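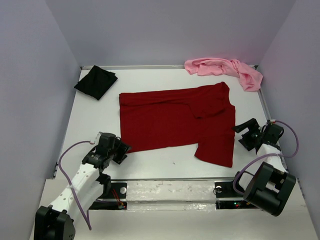

*작업대 위에서 본 모습. 가운데 빨간 티셔츠를 개는 과제.*

**회의주의자87** (글쓴이)

양팔로 티셔츠 개기 데모를 모으고 있습니다. 원격조작으로 성공 에피소드 40개까지 왔는데, 이걸로 정책이 제대로 나올지 점점 의심스럽네요. Norex 쪽 튜토리얼은 "적은 데모로 충분하다"고만 쓰고 시작 자세를 얼마나 흩뜨렸는지는 한 줄도 없습니다. 저는 옷을 돌려 놓기도 하고 소매를 접어 놓기도 하는데, 그럴수록 조작자마다 푸는 방식이 제각각이 됩니다. 이래도 다양성이라고 불러야 하나요?

**girard_fan**

다양성 맞아요. 저희는 Girard 파이프라인으로 27개만 모아서 돌렸는데 꽤 잘 갭니다. 너무 걱정하시는 듯.

**회의주의자87**

"꽤 잘"이 몇 번 중 몇 번인가요? 그리고 평가할 때 옷을 누가 놓았습니까? 데모 찍은 사람이 놓았으면 익숙한 자세로 놓게 됩니다. 저도 그렇게 속은 적이 있어서요.

**girard_fan**

…제가 놓았습니다. 그래도 학습에 없던 셔츠로도 해봤어요. 색만 다르긴 했지만.

**보풀수집가**

색만 바꾼 건 일반화 시험으로 치기 어렵죠. 두께랑 원단이 달라져야 합니다. 그리고 저는 글쓴이 의견에도 반대예요. 조작자마다 방식이 다른 건 다양성이 아니라 잡음에 가깝습니다. 소매부터 접을지 몸판부터 접을지 순서를 정해 놓고, 시작 자세만 흔드세요. Solange Landry 님이 예전에 Dendon 게시판에 올린 정리 글도 같은 결론이었습니다.

**회의주의자87**

그 글 읽었는데 비교군이 너무 작았습니다. 순서를 고정하면 중간에 틀어졌을 때 복구하는 동작이 데이터에서 사라지잖아요. 천은 매번 틀어지는데요. 손목 카메라로 보면 접힌 자리가 손가락에 가려지는 순간도 많아서, 조작자가 눈으로 보고 고친 걸 모델은 못 볼 수도 있습니다. 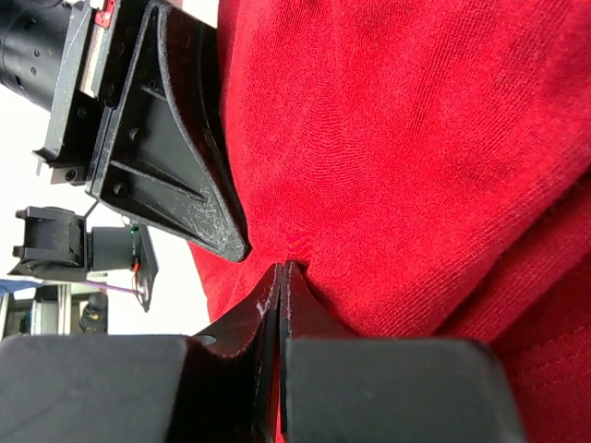 **omance_user**

질문 하나만요. 잡다가 놓친 에피소드는 지우나요, 남기나요?

**보풀수집가**

놓친 뒤에 다시 잡아서 끝까지 갠 것은 남기고, 중간에 포기한 것은 따로 빼 둡니다. 섞어 놓으면 나중에 골라내기가 훨씬 귀찮아요.

**girard_fan**

저는 놓친 건 전부 지웠는데요. 깔끔한 데모만 있어야 동작이 안 떨리더라고요.

**회의주의자87**

떨림은 줄겠죠. 대신 한 번 놓치면 허공만 집고 있을 겁니다. 일단 순서 고정 묶음과 자유 묶음을 같은 개수로 나눠서, 옷은 다른 사람이 놓게 하고 3회씩 돌려 보겠습니다. 횟수가 적다는 건 압니다. 차이가 안 보이면 더 늘릴 거고, Omance 로그 형식 그대로 올릴 테니 각자 까 보세요.

**보풀수집가**

3회면 아무 말도 못 합니다. 최소 열 번은 하세요.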